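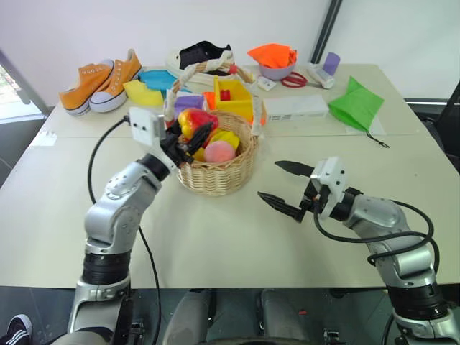 A round wicker basket with a rope handle, with a red and yellow bell pepper inside.

Volutden Brewing runs a two-vessel brewhouse and sells most of its beer within a short drive of the tanks. Head brewer Nilmini Navaratnam took over production in June and has since rewritten the recipe for Aerts, the house pilsner.

The main change was in the mash. The old recipe used a single rest. Navaratnam now uses 2, the first at a lower temperature, and holds the second until an iodine test is clean.

"The beer was finishing too sweet," she said. "You can fix that with yeast or you can fix it with wort. I wanted to start with the wort."

Fermentation is cooler and slower than before, and the lager stays in the tank until the diacetyl test passes. She does not work to a fixed packaging date.

"Sales would like a date. I give them a gravity reading."

The brewery packaged 2,873 barrels last year. Navaratnam expects the same volume this year, as tank space is the limit. Any new recipe is first made as a 200-liter pilot batch and poured only in the taproom. Funetti, a dry-hopped wheat beer, came out of that program after several changes to the hop load.

"The first version was all aroma and then nothing," she said. "We moved part of the charge to the whirlpool and cut the contact time on the rest."

Hops come through Satevton, a broker that sends an oil analysis with each lot. She adjusts the additions by lot and keeps the sheets in a binder by the mill.

Her next job is the water. The town supply is high in bicarbonate, and she is currently correcting it with lactic acid. A small reverse osmosis unit has been priced but not ordered.

"I'd put it ahead of another fermenter," she said.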